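Tripathi fruit table: notes for whoever downloads this

Hello! If you've landed on this folder from the Mukalura page, this is the long version of the readme. I'm Waraporn Wattanapong, I put the set together at Nustmont, and I wrote most of these notes in one go in February, so forgive the rambling.

What's in it

There are 1,216 demonstrations of a person moving fruit about on a table using a hand-held gripper. No robot arm was involved in the recording at all. You hold the gripper, you squeeze, the fingers close, and the camera on the tool sees more or less what a robot's wrist camera would see later on. I've done plenty of remote control work with a joystick and a headset and I would never go back for this sort of job (my shoulders agree).

Each demonstration is one pick and one place, and most last under 30 seconds. You get the video, the finger opening, the path of the tool through the room and a one-line instruction in plain English, such as "put the orange in the basin". I typed those instructions myself, so expect the odd spelling mistake. I've fixed the worst of them.

Why fruit

Because it's awkward in a nice way! Citrus has a bit of grip to it, plums and the like are slippery, bananas are a law unto themselves. Our older set, Vatero, was all blocks and cups, and a policy trained on it would squash anything softer than a tennis ball. I wanted people's hands to teach the gentle part. I also kept a busy tablecloth on throughout, as a plain white table makes life far too easy for the vision side and then everything falls over in a real kitchen.

Fingers open on either side of a tangerine, and a dark round fruit held between the pads:

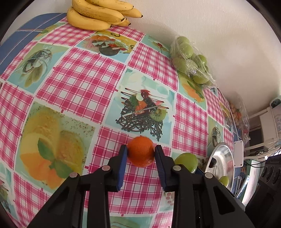
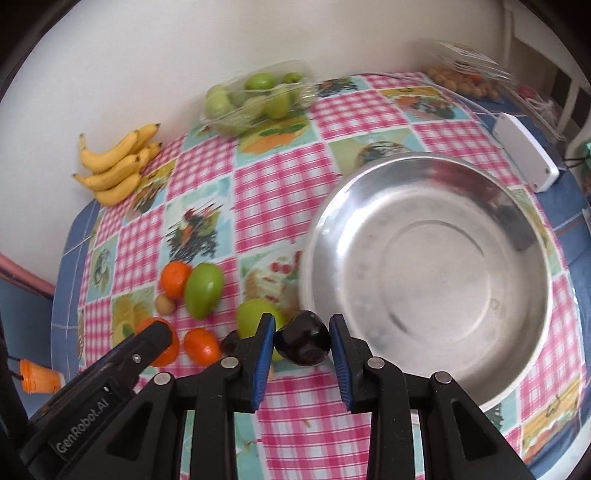
How to hold the thing, if you want to add your own

Come in from above and slightly towards yourself, and go slower than feels natural. My first 40 attempts were far too quick and I binned the lot. Open the fingers before you get near the fruit. Then close until you feel it stop, wait a beat, and lift. That little wait matters more than you'd think, and it makes the moment of grasping much easier to find afterwards.

Please don't correct yourself by poking fruit along with one finger. A person can get away with it, but the robot learns to poke, and then it pokes everything. If you miss, back off, come in again and keep the recording. I like having those in. They're marked "retry" in the notes column.

Things I know are wrong

The path of the tool drifts a bit when the camera gets very close to the cloth. Finger opening is missing from a handful of the early recordings, and I've left those blank instead of guessing. Bananas are under-represented (I got fed up with them). The left-handed recordings are in their own folder, and I haven't tested whether mixing them in helps or hurts, so do tell me if you try it.

Using it

Split by session and never by single demonstration, or your test scores will look lovely and mean nothing. The session number is the first part of each folder name. I train at a reduced picture size and it's been fine for me. Almost 3,000 more recordings are waiting to be checked, mostly vegetables, and they'll go up under the same name once I've been through them.

You're welcome to use all of this for research or teaching. If something won't open, send me the folder name along with the error, and I'll have a look when I'm next at my desk.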